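Cards, cards, cards (and where to put them)

Thursday mail sort, Climville office

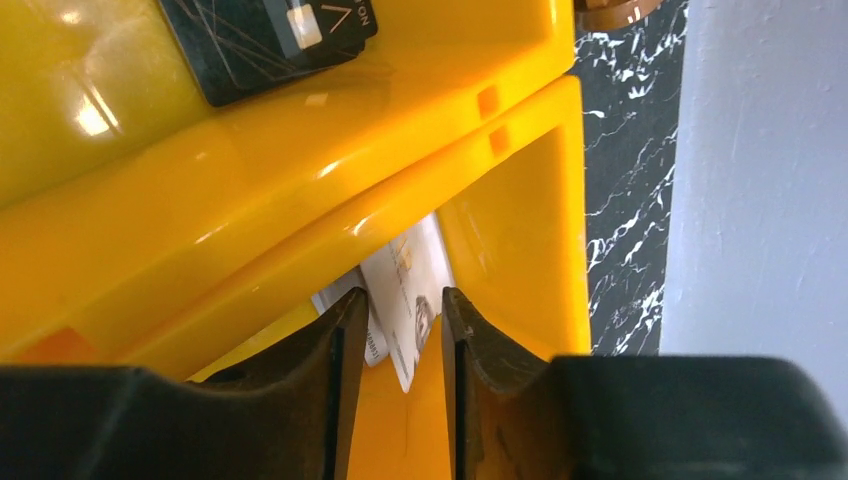

I have become a card person! It started when Dorota Kubiak cleared out the front desk drawer and found library cards, coffee cards, old door passes and a gym card from a place that closed before I moved to Climville. We tipped the lot onto the counter and had a wonderful hour going through it. The big winner of the afternoon was the yellow plastic holder, which has a slot that lets ID cards stand upright, so you can spot the one with the portrait without shuffling the whole stack. A black card with thin gold lines can lie flat on top, and I love how smart it looks against all that shiny yellow. It makes me want to sort everything I own.

Dorota's method is simple and I've already copied it at home. Anything you show to a person goes upright. Anything you hand over or tap can lie flat. Anything you haven't touched since last August goes in an envelope with your name on it, and if you don't open the envelope by spring, cut the cards up (through the chip and the stripe, please!).

We still have a few strays behind the desk, mostly Donside bus passes and one Ruchti bakery card with a free roll left on it. Come by before 10 in the morning and have a look. And if you have a holder you like, bring it along, I'd love to see how other people do this.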